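3.2 Materials and table setting

The sorting work was carried out at the Herholm site on a table with a brown covering. The covering was chosen after a short trial in which paler cloths gave too much glare for the later colour readings. Plates were plain and round, and were bought from the Slaoui household range. The food items stood for the kinds of produce that people in Ukville reported putting away most often after a weekly shop, and they were picked to differ in length, colour and firmness of outline. Long items were of special interest. In the household survey (Section 2) respondents said that long vegetables were the ones they moved twice, first to a plate or board and then again to somewhere they would fit.

Surface appearance was recorded for every item before sorting. Red items were the hardest to grade. A glossy skin throws back a bright spot of light, and the colour next to the spot reads as pinker than the colour in shade (Figure 2). We therefore took the grade from the shaded part.

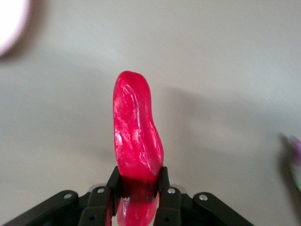
Figure 2. Red item held upright at its lower end. Pale sheen marks and darker red near the grip.

Shape was graded on the Hinel scale, which runs from round to elongated. Items with a bulge on one side were placed by their longest axis and the bulge was noted separately.

3.3 Layout

A layout was a set of items and plates laid out on the one table. The layout discussed most in this section has a chili pepper, an eggplant and a peach, with two round plates, one pale green and one pink. The pale green plate is on the left half of the table. The peach is the only round item of produce, so a sort by shape leaves it by itself, while a sort by colour separates the purple eggplant from the red chili.
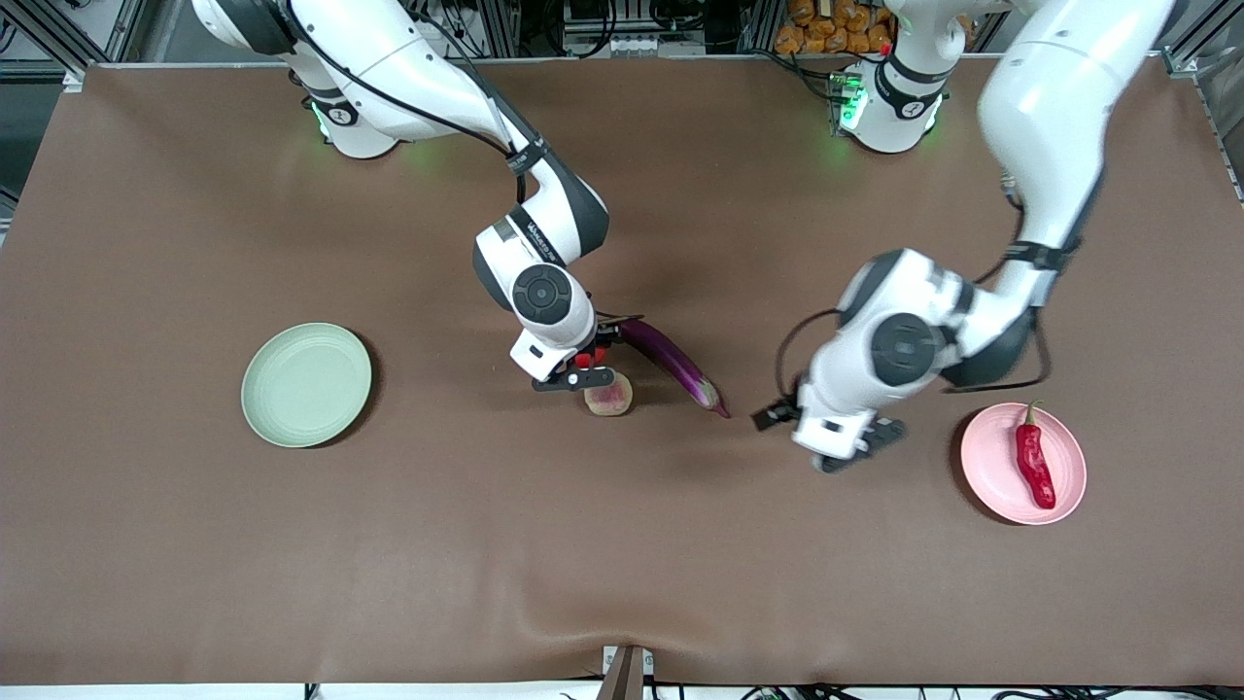 Comments on a draft of this section were invited from households in the survey. One respondent wrote that she would never put a chili on the same plate as a peach, whatever the colours, and asked why flavour had been left out of the grading. We accept the point. Flavour was left out of the recording sheet at the design stage, and adding it would have meant asking the 622 households a further set of questions. It is taken up again in Section 5.

Each session was limited to 30 minutes.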